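Trekik hand unit, jaw fault: gallery

Pictures and notes on the jaw fault in the Trekik hand-held gripper, collected for the Khumalo handling project. Written up by Precious Masilela, with bench measurements by Damian Tokarz. The fault was first logged on a Monday in April and affects the left unit of the pair. The right unit has the same jaw parts and has not shown the fault so far.

The fault in brief: the position reading for the jaws drifts while the operator holds a fixed opening. The software then records a grip that is narrower than the real one. A policy trained on those readings closes late, and in replay on the Wurnell arm it dropped a jar onto the table. No one was hurt. The arm was stopped by the operator and the cell stayed locked out until the next morning.

Of 2,249 recorded grasps checked after the stop, 67 had a reading that disagreed with the camera estimate by more than 2 mm. All 67 came from the left unit.

## Jaws open

The two fingers at a wide opening with nothing between them, over pale wood. Reference openings are taken with the jaws empty, so that finger flex under load does not enter the measurement. 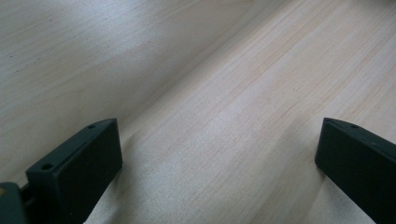

## Jar work

Jar pick-up is the task with the most bad readings. The operator works with one gripper in each hand and approaches the jars low, near the base. The jars are smooth and the useful contact height is small, so a short error in jaw opening matters more than it does with boxes or cloth. 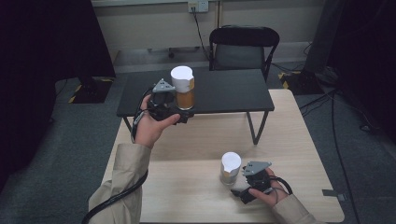 *Two-handed jar task. Amber-filled jar at the left gripper, on the edge of the black table; clear jar by the right gripper, on the wood.*

## Cause

Tokarz opened the left unit and found the set screw on the encoder hub backed out by a partial turn. The hub could slip on its shaft when the trigger was held under steady pressure. With the screw torqued to the drawing value, the slip could not be repeated in 28 full open and close cycles.

The screw had been fitted without thread locker. The assembly sheet from Drernusance calls for it, but our build copy was an earlier revision and left the line out. Ayanda Coetzee has replaced the build copy and withdrawn the old one from the shared folder.

## Changes now in force

- Zero the jaws against the closed stop before each session and after any change of operator.
- Put a paint mark across the set screw and hub. Check the mark when the cover is off.
- Reject any take where the closed reading at the end differs from the one at the start by more than the set limit. The recording tool does this without operator input.
- Replay new jar policies at reduced speed first, with a second person at the stop button.

## Still open

The 67 bad grasps are out of the training set. Khanyisile Mathebula is checking whether takes recorded before the logged date need the same treatment; the camera estimate is less reliable for those because the marker layout was different.

It is not known why the drift alarm stayed silent. The alarm compares readings within a single take, and the slip may have been too slow to trip it. Dougal Paterson has the raw logs and will run them against a lower threshold. Until that is finished, the alarm should not be counted as a safeguard on either unit.

Questions about the bench measurements go to Tokarz. Requests for the list of removed takes go to Mathebula.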